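Facilities Service Desk - Rarkov Residences
Request number: 3180
Unit: 662
Category: Furnished suite, living room and balcony
Priority: Standard
Status: Closed
Assigned to: Spyros Tomić, Suite Services
Opened: 2021-03-26

Summary of request
The resident reports that the living room table has become the resting place for small belongings that have no assigned storage, and that the table can no longer be used for meals. The resident also reports that the balcony door does not close fully. Assistance is requested with both matters.

Initial response
The resident was advised that Suite Services may supply storage items from the building stock, but that staff do not sort or discard personal property. The resident agreed to be present and to decide on each item. An appointment was confirmed by telephone.

First visit
The door was inspected first. Grit had collected in the lower track on the balcony side. The track was brushed out and wiped down, and the door then closed to the latch when tested three times. No parts were required. The washing machine on the balcony was not part of the request and was not moved.

The table was considered next. The resident stated that a red tin box had been chosen to hold small loose articles, and that items were to be placed in it one at a time so that each could be considered. The tin remained on the patterned tablecloth during this work, in front of the mustard-yellow chair.

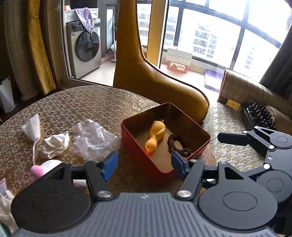 Unit 662, living room table. Red tin open, with rubber duck and braided cord inside.

The braided cord did not sit well in the tin. One end lay over the front rim, and the resident was concerned that the lid would catch on it. It was suggested that the cord be coiled more tightly and placed in first, with the yellow duck on top. The resident preferred to keep the duck where it was, and this was noted.

The following was agreed for the other articles on the table:

Clear plastic bag - resident to decide whether to keep.
Tissue - resident to discard.
White cloth pouch - to stay on the table, tied, at the resident's request.
White cable - to be moved to the drawer in the hall.

The black massage mat on the sofa was also raised. The resident uses it daily and does not wish to store it. No action was taken.

Follow-up
The resident called the desk to report that the tin lid would not close. The desk asked whether the end of the cord was inside the rim. The resident confirmed that it was, and that the lid still rose at one corner. A second visit was booked.

Second visit
The lid was found to be slightly bent at one corner. It was straightened by hand and closed with light pressure, with the cord and the duck both inside. A Jorach drawer tray, stock item 131, was offered for the cable and accepted. The resident signed for the tray.

The balcony door was tested again and closed correctly. The resident was asked to brush the track when the balcony floor is swept, and to contact the desk if the door begins to drag.

Resolution
Door track cleared. Lid straightened. One tray issued. No charge to the resident.

Notes for file
The tray is to be returned with the suite inventory at the end of the tenancy. Door track to be checked at the routine inspection in September.

Closed by: S. Tomić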